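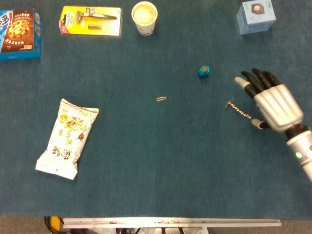

**How to sort the "everything" drawer when the things have no common category?**

posted by Andor Szénási, 4/25/18

Hello to all. I am cleaning the small drawers in our kitchen before we move to a smaller apartment, and I have a problem with the mixed things. I put them out on the table to see them well. There are cookies, a bag of snacks, a razor still in its package, a paper cup, a paper clip, a small box and so on. Each of them is useful, but they do not belong together.

I have bought drawer dividers from Forsberg (the set for 65 cm drawers), and now the dividers are full also with mixed things, only in smaller squares. My wife says to throw everything in a bag and look at it in December. I do not like this idea, because of the food.

The new kitchen has only two drawers and one narrow cupboard. Which things would you keep in the kitchen, and where do you put the rest? And is it better to keep the packages, or to take everything out of them?

---

**Perihan Gökçe**

I had the same drawer for many years, so I will write how I do it now.

First I ask in which room my hand will look for the thing. A razor goes to the bathroom, even if there is free place in the kitchen. Leave it on its card until you need it. The spare cartridge is in the same pack, and when you open it too early the small part gets lost first. The paper clip goes with pens and envelopes. I keep such small metal things in an old tea tin, with a lid that closes well.

Food must go together and not with anything that has a smell, for example soap. The cookie box can stand upright in the narrow cupboard like a book, with the side with the name to you. For bags of snacks I use a basket or a deep bowl, because bags slide down and then they are under something heavy. If a bag is already opened, fold it and put a clip – a wooden one for laundry, not a paper clip, it is too weak for this.

About the paper cups: keep a few for guests, turned upside down, and use the others when you pack. They are good for screws when you take apart the furniture. Write on the cup with a pen from which furniture they are.

Small boxes I keep only if the thing inside has a guarantee or if it can break on the way. Otherwise I flatten them.

The dividers you can return if you have the receipt. I would wait with them until you have measured the new drawers.

---

**Uvov**

just get a bigger drawer. or one box with label "misc" and stop thinking about it

---

**Kisadik**

I agree with Perihan about the rooms. One small thing to add: write the date on the snacks with a marker, in big numbers. The printed one is often in the fold and I never find it.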